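Kitchen & Dining > Small Kitchens > Dish rack on the counter all the time, yes or no?

Started by gfehr_88, September 2019

gfehr_88
OK so my wife and I have been going back and forth on this and I told her I'd ask people who care about it as much as she does. We moved into a smaller place in August and the counter stops pretty much where the stove starts, so all the drying happens on the table now. Dark gray top, black plastic rack, plain white wall behind it. I leave the rack out 24/7. She wants it folded up or put in the cabinet after every meal so the table looks like a table. My argument is that we use it three times a day and it's going to come right back out anyway. Who's right?

Also if anybody has a rack they love, I'm listening. I was looking at the Kasteck one with the tray underneath.

mayasab
Your wife is right, sorry Gordon! I used to leave mine out and what happened is it never got emptied. It turned into a second cabinet. We'd take the same two bowls out of it, eat, wash them, put them back, and the stuff in the real cabinets got dusty. Once I started putting the rack away I had to put the dishes away too.

lise_d
Disagree with Maya. I've got a rack on the counter right now, it's been there 23 years (not the same rack, ha) and it gets emptied every morning while the coffee's going. It's a habit thing. Putting a damp rack in a cabinet is how you get that smell.

mayasab
You dry it first, Lise.

lise_d
With what, the towel that's already soaked from drying the dishes you didn't want to leave in the rack?

r_pichon
Had the Kasteck with the tray. Returned it. The tray slopes toward a little spout which is great if it sits next to the sink, but on a table the water just goes on the table. You'd want the flat kind, Gordon. The slots on it are also really close together, so anything with some depth to it leans over and takes up three spaces.

gfehr_88
That's useful, thanks. And yes, the depth thing! Almost everything we eat off of is those wide plates with a raised rim, kind of halfway between a plate and a bowl. They're off-white, my wife got a set of them from Pasaleo and I have to admit I like them a lot. You can put pasta or a salad in them and nothing slides off. But they do not stack in a rack like flat ones do.

laimute
Those shallow rimmed ones are the only plates I own anymore. For the rack, put them all facing the same way and skip a slot between each. You lose room but they don't chip each other. I learned this the expensive way with a set I paid 199 for, and by the end of the first winter every single one had a nick in the rim.

r_pichon
199 for plates?? For how many?

laimute
Enough that I was upset about it, let's leave it there.

chan_fan
If you're going rimmed, the Chan ones are thicker on the edge and hold up better, but they weigh a ton. My mom can't lift the stack out of the cabinet. So it depends on who's doing the dishes.

mayasab
Can I ask a dumb question, where does everybody keep fruit if the table is also the dish drying area? That's my real problem in my place. I had one of those wire fruit stands from Mitum with the banana hook and it took up more space than the microwave.

gfehr_88
Not dumb, that was round two of the same argument in our house. We had a big bowl and it was too much bowl. You fill it because it looks sad half full, and then the stuff on the bottom goes soft and you find out by putting your thumb in it. So now we just use one of the rimmed plates and put out what's going to get eaten soon. The rest stays in the fridge drawer.
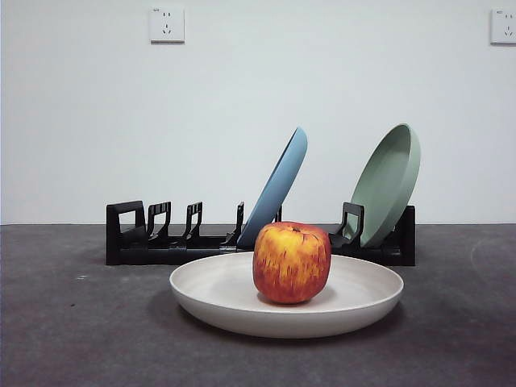

My wife buys the streaky kind, red and yellow, and they keep fine in the drawer, so there's no reason to have the whole bag out. I'll eat an apple if it's right there on the table when I walk by. If I have to open the fridge I'm going to see the leftover pizza first, and you can guess how that goes.

lise_d
OK but you've got fruit out next to a dish rack. Doesn't it get splashed?

gfehr_88
It's clean water, Lise. Worst case it gets rinsed twice.

laimute
I'm with Gordon. I would shake the dishes over the sink before they go in the rack, though. That fixed most of my puddles.

lise_d
I shake and I still get puddles. Towel under the rack, change it daily, done.

mayasab
I like the plate idea a lot more than my wire thing. I've got one off-white one that lost its friends over the years so it could have a job again. Do bananas work on it or do they roll around?

gfehr_88
Bananas are fine, they just hang over the rim and look goofy. Tomatoes are good on it. Lemons too. I wouldn't put grapes out like that, they get picked at and you end up with a bare stem sitting there for days – that's me, I'm the one who does that.

r_pichon
Back to the rack for a second. If it's living on a table and you mostly have rimmed stuff, get a long low one with upright dividers and skip the two-story kind. The tall ones block everything behind them and they tip if you load one side. Mine's a plain black plastic one and it wipes clean in ten seconds. Black does show the white mineral crust if your water's hard. Vinegar takes it off.

gfehr_88
Sounds like I keep the one I've got, then. My wife just read this over my shoulder and wants it noted that the first answer was on her side.

mayasab
Noted!!

lise_d
One vote each. Empty it every morning, Gordon, and she'll quit asking.

gfehr_88
Trying it this week. I'm not folding it up on nights we have people over, though... OK, she says I am.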